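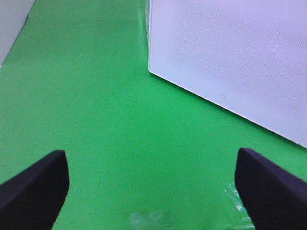
4 min read

August 29, 2020

Packing bench, Brarkport shop

Green cover is on the bench and stays on for now. I had the old gray one on since May and it was no good for white cartons, everything came out the same shade and I kept missing scuffs on the lids. On the green a white lid shows its whole outline, including the bevel along the edge, and a dent in a corner is easy to pick out. The cover has a few soft wrinkles that don't press out. I tried leaving it overnight under the cutting board and they came back. They don't affect anything on the bench, so I stopped bothering.

Work today was on the white boxes for the Lodhi order. The order is 300 units and the boxes came from Faramwood already formed, lids separate, in outer cases of 36. The lid has the fine dot texture we agreed on and the small gray mark near one edge. I like the mark small. The first proof had it much larger and in the middle of the lid, and it looked like a pharmacy box.

Things to settle before the run:

Lid texture. The dots hold dust. Wiping with a dry cloth moves the dust around and leaves lint behind, so use the soft brush, one direction, then turn the box and do it again. A damp cloth leaves a mark on the uncoated stock that doesn't dry out clean. I ruined a sample finding this out and it is in the scrap bin with a note on it. Please leave it there, I want it for comparison.

Film. Clear film is the Rulleo, the thinner of the two rolls we have. It goes around the box with the seam underneath. The trouble is at the sides, where a bit of film stands off from the box and catches the light. From the front it reads as a scratch. Pulling tighter cures the side and then bows the lid, so tension alone won't do it. What worked better was folding the short ends first and letting the long side go last. Did it that way on a handful and most lay flat. The ones that didn't were all boxes where the lid was sitting slightly high, so that may be a lid problem and should be looked at before we blame the film.

Heat. Kept the gun on the low setting. On high the film pulls in fast and puckers over the rounded corners. Low is slower but the corners come out smooth. Hold it farther back than feels right. Do not use it over the green cover — move to the board first. I don't know what the cover will take and would sooner not learn.

Orientation. We need to agree which way the mark faces in the shipping case. I have been packing with the mark toward the bench edge, which puts it toward the flap when the case is closed. The sheet from Lodhi only says "logo visible on opening," and both directions meet that. I will keep going my way unless someone has a reason against it. If you take over partway through a case, look at what is already in there and match it.

Light. The window end of the bench is too bright by midmorning. The green goes pale on that side and the white lids pick up a bluish cast, and I can't judge a lid for color there at all. Two lids I had set aside as off-white looked fine when I moved them to the other end. From now on inspect at the wall end and wrap at the window end. This means the brush and the scrap bin swap places, already done.

Stock. The counter on the film machine reads 3,295 and I wrote that on the roll card as well, so we can see what the run uses. The card had not been filled in since May. Fill it in when you change a roll, even if it's only a short end.

Tape for the outer cases is low. Enough for the Lodhi job if the next one waits. I have put it on the list along with a new blade for the film cutter, the present one drags at the start of the cut and leaves a ragged edge that then has to be trimmed by hand.

Not resolved: the lids sitting high. I measured a few with the calipers and the depth of the lid looks consistent, so I suspect the insert. The insert card is folded 2 ways depending on which pack it came from, and one fold stands taller. Sorted the inserts into separate trays by fold and labeled them. Next session, try a case using only the flatter fold and see whether the lids drop and the film behaves.

Bench left clear of tools at the wall end. Gun unplugged and on its hook. Film roll is bagged against dust, take the bag off from the core side or it snags.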